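Notes pour mon intervention — la vaisselle en commun, ou comment on range à plusieurs
21 mai 2018, salle du haut, après le café

(Démarrer sans diapo. Attendre que les gens du fond soient assis.)

Bonjour à tous, merci d'être restés après le café, je sais que le créneau est ingrat. Je vais vous parler de vaisselle pendant une petite demi-heure. Oui, de vaisselle ! Celeste Figueiredo m'avait proposé un sujet plus noble, les plans de travail partagés je crois, et puis on s'est mises à discuter de l'évier de chez Gultenum et on n'en est plus sorties.

Pour ceux qui ne me connaissent pas : j'aménage des petites cuisines dans des lieux où l'on travaille. Pas les cantines, pas les restaurants, seulement le coin avec un évier, un lave-vaisselle et quelques mugs. C'est ma spécialité depuis le chantier Clevent, et je m'y plais beaucoup.

(Laisser le temps de rire ou pas.)

Je commence par le sol, tout le monde l'oublie. Quand on me montre un plan, on me montre les meubles, la crédence, les prises, et le sol arrive en dernier avec le budget qui reste. Or dans une pièce où l'on cuisine un peu et où l'on travaille beaucoup, il y a souvent de la moquette pas loin. Rayée grise, très souvent. Je n'ai rien contre, les rayures grises pardonnent pas mal de choses, les miettes surtout. Le café au lait, beaucoup moins.
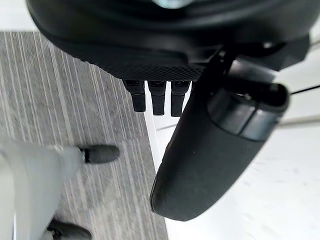 Alors la question que je pose toujours au premier rendez-vous, c'est : combien de pas entre l'endroit où vous buvez et l'endroit où vous posez la tasse sale ? Les gens me regardent bizarrement. Chez Allari, ils m'ont répondu « aucune idée », et on a fait le trajet ensemble, tasse à la main, en contournant une imprimante et deux portemanteaux. Au retour ils avaient compris pourquoi les tasses restaient sur les bureaux.

(Raconter l'imprimante seulement si je suis en avance.)

Le deuxième point, c'est l'ordre des gestes. On vide, on rince, on charge. Trois gestes, et il faut que les mains puissent les enchaîner sans que les pieds bougent trop. J'aime bien quand l'évier et le lave-vaisselle se touchent presque. Si vous devez traverser la pièce avec une assiette qui goutte, vous le ferez une fois, deux fois, et la troisième vous laisserez l'assiette dans l'évier « à tremper ». Je le fais chez moi, je ne juge personne.

Ainhoa Cantero, qui a dessiné les meubles du projet Sakai, défendait le tiroir contre la porte qui bascule. On s'est un peu disputées là-dessus, gentiment. Son argument : avec un tiroir on voit tout d'en haut, on se baisse moins, et quelqu'un peut encore passer derrière. Le mien : c'est plus cher, et la grande poêle n'y entre jamais. J'ai fini par lui donner raison pour les lieux de travail, où de toute façon la grande poêle n'existe pas. À la maison je garde ma porte !

(Ici, quelqu'un demandera le prix. Répondre que l'enveloppe pour Sakai était de 4000 euros, pose comprise, meubles bas et évier, et que l'on a terminé à nearly — non, écrire en français — presque 3000 parce que le plan de travail existant a été gardé. Ne pas entrer dans le détail des devis, ça dure une heure.)

Bon, l'évier maintenant. Un bac ou deux bacs ?
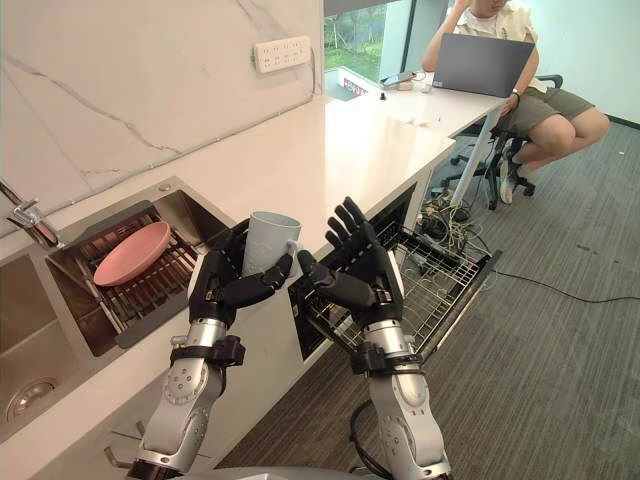 Je suis pour les deux bacs, et je sais que c'est démodé. On me dit que ça mange de la place, que plus personne ne lave à la main, qu'un grand bac est plus élégant. Peut-être, mais on ne s'en sert pas pareil. Dans un double évier en inox, vous mettez un égouttoir à barres au-dessus d'un bac, vous y posez l'assiette rose, et l'autre bac reste vide pour le suivant. Le suivant, c'est le mot important. Dans une cuisine partagée il y a toujours quelqu'un qui arrive avec son mug pendant que vous finissez, et s'il trouve un bac libre il rince tout de suite.

(Faire le geste. Boire un peu d'eau.)

Un mot sur l'égouttoir justement. On m'en demande des très beaux, pliants, suspendus, en bambou. Prenez-en un qui se soulève d'une seule main et qui se passe à l'éponge sans réfléchir. Et décidez ensemble si l'on a le droit d'y laisser des choses la nuit. Chez Clevent la règle c'était non, chez Gultenum c'était oui jusqu'au matin, les deux marchaient très bien. Ce qui ne marche pas, c'est de ne pas avoir de règle et d'en vouloir à son voisin.

Et puis le lave-vaisselle : qui le vide ? Ma réponse est un peu bête, c'est le premier arrivé le matin, avec le café en récompense. Si les mugs se rangent juste au-dessus de la machine, c'est fait avant que la bouilloire ait chauffé. S'il faut aller jusqu'au placard du couloir, prévoyez un planning, et bon courage.

(S'il reste cinq minutes : parler des prises. Toujours plus de prises qu'on ne croit, sur la crédence, loin du robinet. Sinon passer aux questions.)

Questions probables : le bruit quand des gens travaillent à côté (lancer la machine le soir), le marbre et les taches de thé (essuyer vite, accepter le reste), la moquette (un tapis qui se lave, devant l'évier).

Penser à remercier Celeste pour l'invitation et à rendre la télécommande.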